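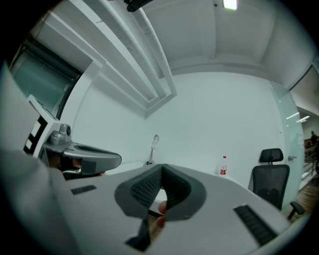

April
By the Pridstead Tool Library project lead
Filed under: Grants & Updates

PROGRESS REPORT TO THE MYKLEBUST FUND: SECOND HALF OF YEAR ONE

You asked for two pages and no adjectives. We have managed the two pages.

Where we are against the plan

The application promised a lending library of household and garden tools, open to anyone with a Pridstead address, run out of the old feed store on the Ploltatberg road. It has been open since the fall. The sign went up in winter, so our early members were people who enjoy trying unmarked doors.

Membership stands at 64. The target for the end of the year was 200, a figure we chose late at night with the application form open and the deadline close. We would like to discuss that number with you. Growth has been steady but slow, with a jump whenever it rains hard and people discover their gutters.

Lending

Ladders go out most, then the carpet cleaner, then the hedge trimmers. The tile saw has been borrowed twice, both times by the same household, and we gather the bathroom is still in progress. The bread oven thermometer, bought at the strong request of our opening-night survey, has yet to leave the shelf.

Returns are better than we feared. Most things come back on time, and a good many come back cleaner than they left, which we find slightly insulting. Two items are overdue by more than a month: a post-hole digger and a stud finder. We have written politely about the post-hole digger. The stud finder we have written off, as a new one costs less than our stationery.

The catalog

We moved from the paper ledger to the Geka lending system in January. The move took three weekends against a planned one. Much of the delay came from our own labels, on which "big drill," "the big drill" and "drill (big)" turned out to be different drills. Every tool now has a number, and most of the numbers are on the right tools. Members can reserve online. Several prefer to telephone and ask us to do it while they wait, and we do.

Repairs evening

The monthly repairs evening was a small line in the budget and has become the busiest thing we run. People bring lamps, toasters, garden chairs and a steady supply of umbrellas. We fix perhaps half the umbrellas. The evening starts at 6:30 and is meant to end at nine.

Money

Spending is close to plan. We are under on purchases, thanks to donated tools, and over on heating, thanks to the feed store, which was built for grain and has the grain's idea of comfort. We ask permission to move up to $900 from purchases to heating. A revised budget is attached.

What went wrong

The Saturday sharpening class was canceled for lack of interest, then asked about constantly. We will try it again on a weeknight. The roof leaks over the shelf marked "Keep Dry." The shelf has been moved and the landlord informed.

Next six months

Bring in members from the Ploltatberg end of town, where hardly anyone has heard of us. Finish safety cards for the power tools. Settle opening hours for the summer. Send you the next report before you have to ask for it.

Pridstead Tool Library | Contact us | Back to top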